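Driving Lessons on an Empty Street

At Jivance, a sidewalk robot learns its manners from people holding a gamepad

The first thing a new operator at Jivance does is drive badly. The company builds low-speed delivery carts for city sidewalks, and its navigation software is trained almost entirely on recordings of people steering by remote control. Before any of those recordings count, each operator spends 18 sessions in a simulator, and the sessions are thrown away.

The practice is called behavior cloning, and it is an old idea with a renewed following. A person drives. The software logs what the forward camera would have shown, along with the speed and steering commands at each instant. A network is then fitted to reproduce the commands from the view. There is no map in the loop and no hand-written rule about how far to stay from a curb. If the cart keeps to the middle of the pavement, the reason is that the people who drove it kept to the middle of the pavement.

That makes the operators the most important component in the system, and the least uniform. Early in the project, the engineers found that two people given the same block produced data that could not be mixed. One held a straight line and braked late. The other drifted toward the wall side and slowed for every joint in the concrete. A network trained on both settled on an average of the two, and the average was a cart that wobbled.

The fix was a driving style guide, now 2 pages long. It sets a target speed, a preferred distance from walls and street furniture, and a rule that steering corrections should begin early and be held steady. It also says what to do at the spots where good operators disagree, such as whether to pass a lamp base on the building side or the curb side. The answer is the building side, always, even where the curb side is shorter.

The second problem was that good drivers make poor teachers. An operator who never strays from the line never records how to get back to it. The trained cart, once nudged a foot off course by its own small errors, finds itself looking at a view that appears nowhere in its data, and its next command is little better than a guess. The errors compound from there.

Jivance handles this with a tool named Wollow, which injects disturbances during a session. The cart is turned a few degrees or pushed toward the curb while the operator's inputs are cut. Control then returns, and the operator recovers. Only the recovery is kept for training. The push itself is masked out — an early version left it in, and the resulting network learned to swerve at intervals for no visible reason.

A standard session covers 400 meters of simulated sidewalk in a fixed downtown district the team calls Delaunay. Its blocks are built from reusable parts: hoardings, dumpsters, awnings, fire escapes, poles. Parked cars and pedestrians can be switched on, but beginners and baseline runs use the streets with traffic off. Shadow angle, pavement texture and surface marks are varied separately. The stains matter more than one might expect. Operators ignore a rust spot on concrete without thinking about it, and the network has to be shown enough ignored spots to do the same.

Latency is the remaining irritation. In the simulator an operator's command takes effect at once. On a physical cart driven over a cellular link, it arrives late, and people compensate by steering ahead of what they see. Data recorded that way pairs each view with a command meant for a later one. The team now shifts the command log to line up with the moment the cart moved, and adds the same delay to simulator sessions so that operators form a single habit.

The acceptance test is plain. A trained network drives 69 routes it has not seen, with an operator watching and a thumb on the override. Every takeover is logged, and the ten seconds before it are sent back to be driven again by hand. Those new segments join the training set, and the test is rerun. Since October the same procedure has been used for the Wiltley cart, a narrower model with a lower camera, whose view of the curb is different enough that the older recordings could not be carried over.
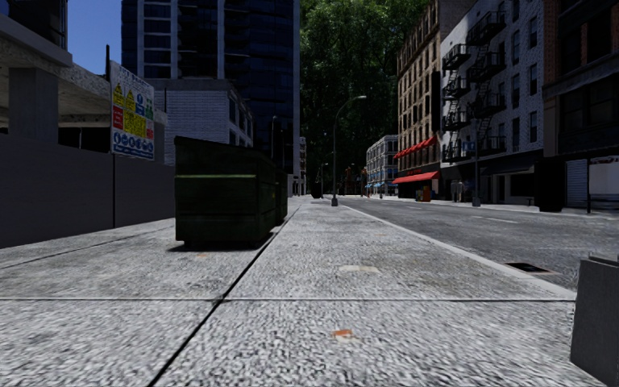
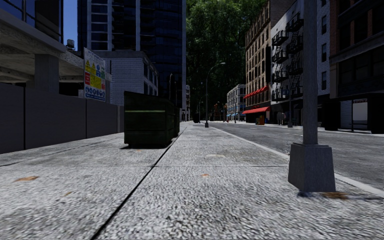
Two views of a simulated sidewalk with a dumpster along the hoarding and the roadway to the right.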